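The Well at Flestach

Lahcen Berrada did not believe in the water diviner, and he said so before the man had both feet out of the truck.

"Ninety dollars," he said. "For a walk with a stick."

"Two sticks," said Abeysekara.

It was Sunday and hot, and half the valley had come up to watch. Lahcen's sister had brought lemonade. His own well had been giving mud since May, and the drilling company in Gendura wanted more than the farm had cleared in three years just to bring the rig up the hill. So he had let his sister make the call. He had not agreed to be polite.

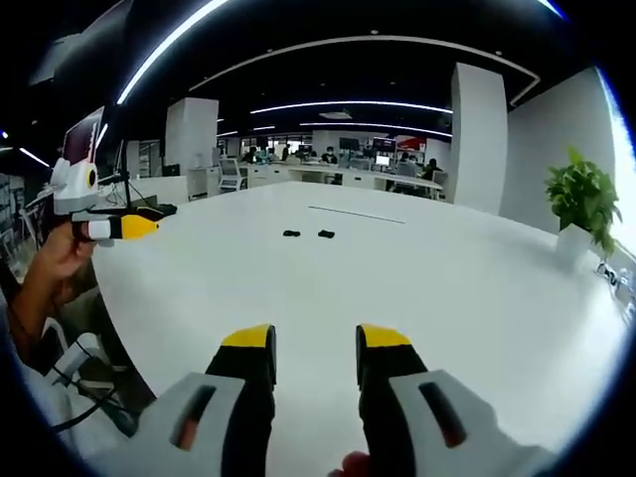
Abeysekara started at the fence and went slowly, elbows in, the rods level. Lahcen walked beside him and watched his wrists. He had read that it was all in the wrists. A man wants the rods to dip, so his hands tip them without asking him first. He tried it himself at the kitchen counter the night before, on the long white top he had cleared for the purpose, a bent coat hanger in each fist, and got them to cross over a dish towel, a salt shaker and nothing at all. It proved his point, he felt. His sister said it proved he had water on the brain.

By the plum trees the rods swung in.

"There," said somebody's aunt.

"There what?" said Lahcen. "He stopped because he was tired. Look at him."

Abeysekara wiped his neck. He did look tired. He backed up, came at the spot from the barn side, and the rods swung again.

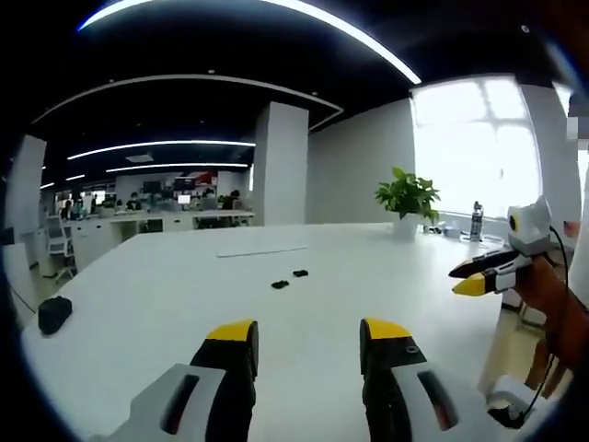

"How deep?" Lahcen asked.

"Sixteen feet to damp. After that I don't promise."

"My grandfather dug by those trees. He got rocks."

"How far down did he go?"

Lahcen had no idea. The story had always been about the rocks. He looked over at his sister, who was pouring lemonade and being no help.

"Walk it blindfolded," he said.

He expected an excuse about the wind. Abeysekara only held out his hand for the scarf. They turned him around by the shoulders, led him down to the road and back up through the beans, and let him go. He missed the first spot by a good distance. The rods crossed over the septic tank.

"Well, that's wet," said the aunt.
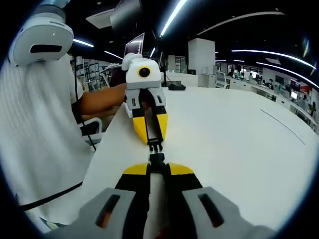
Monday

Lahcen got the shovel out before breakfast, while his sister was still asleep. He went past the septic tank and stood under the plum trees for a while. He told himself he was there to settle it. If he dug sixteen feet and found rocks, he would drive to Virnura, where the man lived, and ask for the money back in front of his neighbors.

The first two feet were dust. He hung his shirt on a branch and kept going.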